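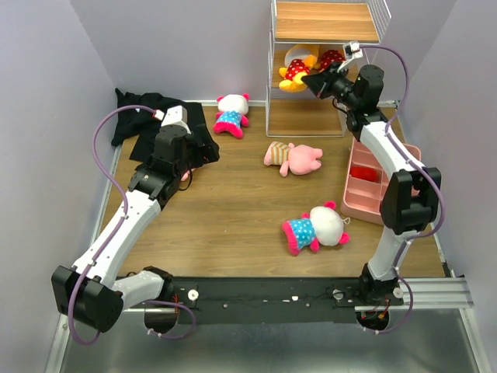
How long should I let a first coat of oil-based primer dry before I sand it?

Overnight at least, and a full day if the room is cool.

Re: Primer on old kitchen cabinets
kaimal_kate wrote:
I've got 13 doors to do before the end of September. The can says recoat in four hours. Is that the same as ready to sand?

dzamfir wrote:
Recoat time and sanding time are different. If the paper gums up, stop and wait. I use 220 grit, light pressure, then wipe with a tack cloth.
Dorin Zamfir, Wornell

halfpint66 wrote:
I don't agree with waiting that long. I sanded mine after six hours and they came out fine. That was in a heated garage, though.

dzamfir wrote:
The heat is what saved you. In my basement it would have torn right up.

oldtrim wrote:
Why oil at all? Water-based bonding primer dries faster and smells less. I paid 219 for all my supplies, brushes included.

kaimal_kate wrote:
The doors are oak and I was told tannins bleed through water-based.

oldtrim wrote:
Some do. Mine were maple. For oak I'd stay with the oil then.

halfpint66 wrote:
Number the doors on painter's tape inside the hinge holes before you start. I mixed up two of mine.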